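Kitavine Help Desk
Ticket 688
Subject: Sketemance, Preltatari (Bainbridge reissue), last track ends early in the download
Opened by: Lorna Yule
Product: Album download, FLAC and MP3
Status: Resolved
Category: Audio content / wrong or incomplete file

Original message

I bought the Bainbridge reissue of Preltatari by Sketemance from you on Monday and downloaded it as FLAC. The album has seven tracks. The first six play all the way through. The seventh is the long one that used to take up most of side two, and it stops in the middle of the closing organ part. There is no fade. It just stops dead and my player goes back to track one.

I have owned this album on vinyl for a long time, so I know how it ends. After the second vocal section the flute comes back, the organ holds a chord under it, and the whole thing slows down and fades over the last several bars. In the download the flute is still playing when the music cuts off.

The track page on your site gives the length as 624 seconds if I hover over the time. My player shows the file as 600 seconds exactly. That seems too round to be a coincidence.

What I have tried so far:

Deleted the album and downloaded it again. Same result.
Downloaded the MP3 version. Also 600 seconds, stops in the same place.
Played the file in a different program on the same computer. Same.
Streamed the track in the browser while logged in. It plays to the end, with the fade.

So the full track exists somewhere on your side. I would like the complete file please, I don't need a refund.

Lorna Yule

Reply, Kitavine support

Thank you for the clear report, and for trying both formats. I bought nothing new to test this, I pulled the same download package from our side and got the same result. FLAC and MP3 are both 600 seconds. The browser stream is 624.

Downloads and streams are made from the same master file that the label uploads, but they are made at different times by different jobs. The stream is made when the album is first added. The download files are made when the album goes on sale. If they don't match, either the download job went wrong or the label replaced the master in between.

Could you check one more thing? Please look at the file properties for track seven and tell me the sample rate and bit depth. Please also tell me whether the music stops cleanly or with a click.

Reply, Lorna Yule

44.1 kHz, 16 bit for all seven. There is a small click at the end of track seven. You can hear it on headphones, less so on speakers.

While I was at it I compared the other tracks with the times on the back of the new sleeve, which a friend photographed for me. Tracks one to six all match to the second. I also noticed that the gap between tracks three and four is longer than on the LP, where they run together. I don't know if that is part of the same problem or if Bainbridge did it on purpose for the reissue.

Reply, Kitavine support

The click tells us the file was cut off and not edited. A mastering engineer would normally put at least a very short fade there.

I have asked Bainbridge whether they replaced any of the masters after first upload. I also asked about the gap between three and four. I'll keep that in this ticket for now, but if it needs work it will get its own number.

In the meantime I have asked our audio team to look at the log of the download job.

Internal note, made visible to customer on request

Download job log for Preltatari, track 7:

Source length: 624 s
Output FLAC: 600 s
Output MP3: 600 s
Exit status: completed
Warnings: none

The job read the full source and wrote a shorter output without an error. Checked the job settings. This album was processed with the settings used for label sampler downloads, which have a maximum track length of 600 seconds. Full albums should have no maximum. The setting was picked up because the album was first entered in our catalog as a sampler and changed to a full album later. The type was changed on the album page but not in the job.

Tracks 1 to 6 are all under the limit, so they were not affected.

Reply, Kitavine support

We have the cause. The album was entered as a sampler when it was first set up, and our sampler settings stop every track at ten minutes. Someone corrected the album type before release, but the download job kept the old setting. The other six tracks are shorter than that and came out complete.

We are making the download files again with the right settings. You will get an email when they are ready. Please don't download again until then, as you will get the same files.

Bainbridge has also answered. They did not replace any masters. On the gap between tracks three and four, they say the reissue was made from a tape copy where the two pieces were already on separate reels, and the first bars of track four have a short stretch of hiss before the bass comes in. They left two seconds between them. It is like that on their CD as well, so this is how the reissue is meant to be and we won't change it.

Reply, Lorna Yule

Thanks, that makes sense. I'm a little disappointed about the gap. On the original LP the bass line at the start of track four is already going under the last notes of the acoustic guitar, and it is one of the better moments on side one. But if that is the tape they had, then that is the tape they had. The drums are a lot clearer on this version than on my copy, and the Mellotron in track two doesn't sound buried any more, so I'm not complaining about the sound overall.

I'll wait for the email.

One question. Will the new files overwrite the old ones in your app on my phone? I have the album saved there for offline listening.

Reply, Kitavine support

No, not by itself. The app keeps a saved album until you remove it. Once the new files are up:

1. Open the album in the app and choose Remove from device.
2. Close the app completely.
3. Open it again and choose Save for offline.
4. Check that track seven shows 10:24.

If it still shows 10:00, sign out and sign in again before step 3. Your playlists and play counts are kept on our side and won't be lost.

Update, Kitavine support

New FLAC and MP3 files for Preltatari are live. I downloaded both and listened to the last two minutes of track seven in each. The flute and organ go through to the fade and there is no click.

Everyone who bought the album before the fix is getting an email with a link. We also searched the catalog for other albums that were changed from sampler to full album after they were set up. Any with a track over ten minutes are being made again as well. If you have bought other long-form albums from us and one of them stops at exactly ten minutes, please send us the title even if it is not on the list, as the search only covers albums where the type change was recorded.

Reply, Lorna Yule

Downloaded the FLAC version again. Track seven is 624 seconds and it ends the way it should. The phone took two tries. The first time it still showed 10:00, then I signed out and in as you said and it came up right.

I went through my other purchases and sorted them by length. Nothing else is exactly ten minutes. You can close this.

Reply, Kitavine support

Thank you for checking the rest. I'm closing the ticket now. It stays open to replies for a while, so if the track turns up short again on another device, answer here and it will come back to the same queue with the history attached.

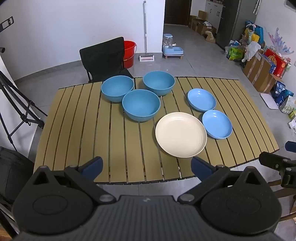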